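Tuesday, and I am writing this with a plate on my knees and the lamp tipped sideways, as it has been since the shade gave up in October. 12 January 2021, for whoever finds this when I'm dead and wants to know what I did with my evenings. I sorted ornaments.

Slept badly, woke worse, drank the coffee Peninah left in the pot. Then faced the table.

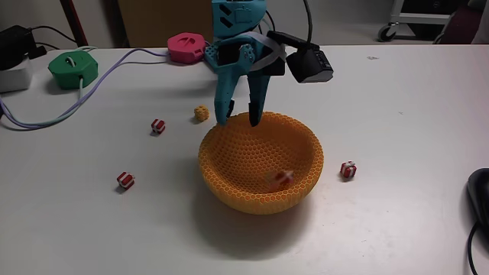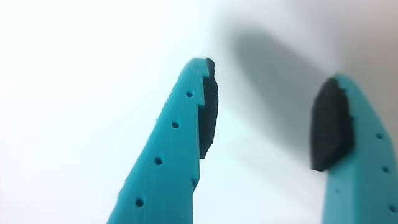

The trouble with putting Christmas away is that I am good at the big things and hopeless with the small ones. The tree was down by the third. The lights were wound on their bit of cardboard by the fourth, and I was smug about it on the phone to my sister. Then there are the little cubes done up as presents, red with white ribbon, which weigh next to nothing and belong in no box I own. The orange bowl with the honeycomb sides has been volunteered as their home for now, and one of them is in it with three more still lying around on the white tabletop, plus a yellow-orange cube that isn't a present and isn't Christmas either, as far as I can tell. I like the bowl. I have always liked it more than anything we put in it. It is useless for soup, sugar, rice or change under a certain size, and it lets the crumbs through onto whatever is underneath, so every couple of weeks you lift it and find a tidy record of what you've been eating.

Peninah's position is that the little presents should live in the tin with the other decorations. My position is that the tin doesn't close. It's the old Nodel biscuit tin, the tall one, and it already holds the straw stars, the two angels who can't be stored together because their wings lock, the spare hooks and a candle shaped like a pinecone that we are both afraid to burn. I put the lid on and it rose again, slowly, like something in a swamp. I sat on it. It was fine while I was sitting on it.

Called Zeeshan Mohmand at lunch to ask if he wanted the second set of lights back. He said what second set of lights. I said the ones you lent us when you moved to Floldale. He said he had thrown those out. So we own 70 bulbs of unknown origin, and have done for three winters, and every year I've been careful with them on his account.

Afternoon: went through the hall closet looking for a better box. Found the following, none of it a better box. The iron we replaced because we'd lost the iron. A bag of bags. My good gloves (one and a half). The instructions for the Mengal heater, in eleven languages, with a diagram of a man being struck by lightning. A jar of buttons that Peninah swears came with the apartment. I emptied the button jar out, thinking it would do for the presents, and found the neck was too narrow by the width of a fingernail, and then had to put 191 buttons back. I know it was 191 because I counted them as they went in, having decided that if I was going to waste the afternoon I might as well get a number out of it. Told Peninah the number at dinner. She said, "And were they all there?"

I've now given the thing more thought than I gave my pension. The options, as I see them:

Leave them in the orange bowl and call it a centerpiece. This works until somebody visits in July.

Buy another tin. They have them at Hondale for 14 dollars, which seems like a lot for something to put nothing in. I said this out loud and was told it would not be nothing, it would be the presents. I said the presents cost less than the tin. There was a silence.

Put them in a sock. My mother kept everything in socks: marbles, candle ends, foreign coins, for a while a watch. She would hold one up and shake it by her ear and know what was in it. I don't have her ear and I'd end up wearing them.

As for the yellow one, it doesn't match anything. It has those dimples all over that go rather well with the bowl, so for a minute I thought they might have been bought together, but Peninah says no, she'd remember, and she does remember things like that. She remembers what we paid for the doormat. I suggested it might be part of a game. We got the games down and went through them on the floor, and it isn't part of any of the games, but we are missing the dog from one and most of the vowels from another, and we played cards instead until nearly 8 and forgot the potatoes.

The potatoes were salvageable, from the inside. I'm eating them now.

Weather gray and sulking. Didn't go out except with the trash, and met the man from downstairs, also with the trash, and we both remarked that it was Tuesday. His tree is still up. I could see it through his door, blinking away, and felt superior all the way up the stairs, until I remembered the tin.

Tomorrow: ring about the boiler. Return library books (two, both unread, one slightly chewed before we got it). Ask Zeeshan if he's missing a small yellow cube, though given his record with the lights I don't know why I'd believe him. Potatoes again, there's half a sack. Peninah has just come through to say the lid is off the tin, and did I do that.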